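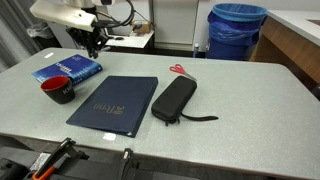 Page last changed: March 9, 2021, by Wilma Kinnear

Sorting Table Walk-Round, Nedton Returns Room
Checklist with my comments

Hi all. Same list as the one on the clipboard, only with my notes typed in so you don't have to read my handwriting (sorry, Struan). It covers the arm, the table, and us. The arm does the picking up and setting down now, and we do the checking, the tagging and the arguing about what counts as a pencil case. I've marked each line OK, FIX or ASK. If something says ASK, please come and tell me what you think, because I really don't know yet!

BEFORE POWER ON

1. Table top clean and dry. OK
I wipe it first thing with the plain spray. Please don't use the lemon one, it leaves a film and Senga says paper sticks to it.

2. Table does not rock. OK
Push down on each corner. We had the wobble back in July and spent a whole morning blaming the software.

3. Labels on the table top still stuck down flat. OK for now
These are the little white ones. Run a thumb over them and if a corner is up, tell Niall before you press it back. He would like to put new ones on himself and I'm happy to let him.

4. Cables on the arm hang free and don't catch on the housing. OK
Look at the loops from both sides. I used to only look from the front, and Fraser very politely walked me around to the back and showed me what I was missing.

5. Gripper fingers clean, nothing wedged in the brackets. FIX
Found a curl of packing tape in there. Power off, take it out by hand, and please don't go poking at it with a pen. I'd like this one checked after lunch as well as in the morning, so I've added a second box on the paper copy.

6. Stop button pressed and released. OK
Everybody on shift presses it, including whoever is only in for an hour. I know it feels silly. Do it anyway, and say "stop works" out loud so the next person hears.

WHAT GOES ON THE TABLE

7. Items spread out so each one can be reached. ASK
So this is the one we keep going back and forth on. The Ranar sheet says leave a gap around everything. Real returns don't arrive like that, and the test lay-out has a mug sitting partly on a book and scissors tucked up against a black zip case, which is much closer to what we tip out of a bag. Struan wants every batch spaced out by hand. I think if we're doing that then we've just given ourselves an extra job. Niall is going to run it both ways and we'll talk.

8. Mugs and cups empty. OK
Look inside every single one. The black mug with the red inside is easy, the dark ones less so, so tip those toward the light. Cold tea went on a folder once and I still feel bad.

9. Mugs level. FIX
A mug resting half on a paperback is fine by me when I'm the one lifting it. With the arm over it I'd like it flat on the table until Niall has finished his runs. Move it before you step back, never once the arm is going.

10. Scissors and other sharp things. ASK
Right now the rule is that scissors may go on the table with the blades closed. Senga would like them taken out by hand at the bag stage and I'm leaning her way. She's the one reaching in to clear the table at the end, after all! The red-handled pair is ours, by the way, and it goes back in the drawer.

11. Straps and strings. FIX
The black case has a wrist strap that trails out across the table. Fraser's point (a good one) is that a gripper could take hold of a strap when it was going for the case, and then you've got a case swinging. From now on tuck straps under the item. I've put it in red on the clipboard.

12. Folders closed, nothing sliding out. OK
The navy one with the gold Penn on the front stays shut nicely. The cheap card ones don't, so put a band around those.

13. Right-hand side of the table kept clear. OK
Please keep it that way. It is so tempting to put your phone down there. I've done it myself.

AROUND THE TABLE

14. Bin lined and out of the walkway. OK
The blue one. Fold the bag well down over the rim so it can't slip in.

15. Bottles off the floor and away from the arm. FIX
A small bottle keeps ending up by the bin, close to the back of the table. I don't mind whose it is. It lives on the wooden cabinet from today.

16. Curtain well back. OK
Give it a tug. If the window's open it drifts.

17. Loose bags. ASK
There's a white plastic bag over behind the arm. I'd move it, but two people have told me they use it for wrappers. Could we find it a hook across the room?

US

18. Two people in the room when the arm is running. FIX
We slipped on this. When the arm came in, the shift went from four of us to two, and the minute one goes off to the front desk the other is alone with it. I raised it with the Farquharson office and the answer for now is simple: if you're on your own, the arm is off. Nobody will be told off for a slow day.

19. Hair, sleeves, lanyards. OK
Same as before. Cardigans too, Senga!

20. Wrists and backs. OK, and better
I want this written down somewhere. We handled 106 bags last week and I didn't go home with a sore wrist once. The lifting is much lighter. What's gone up is the standing and staring, so I've asked Kinside for a pair of tall stools and a proper mat.

21. Breaks. FIX
Watching is tiring in its own way and my attention goes after around 4 batches. We used to chat through the whole sort, and now we stand there like we're waiting for a bus. Swap places when you notice yourself drifting, and go and get some air.

22. Who to call. OK
Niall for the arm and the gripper. Fraser for power and cables. Me for everything else, including moaning. If it's making a sound you haven't heard before, press stop first and call after.

Still open: 7, 10 and 17. Pencil your thoughts in the margin of the paper copy and sign them, and I'll type them in here when I next change the page.

Wilma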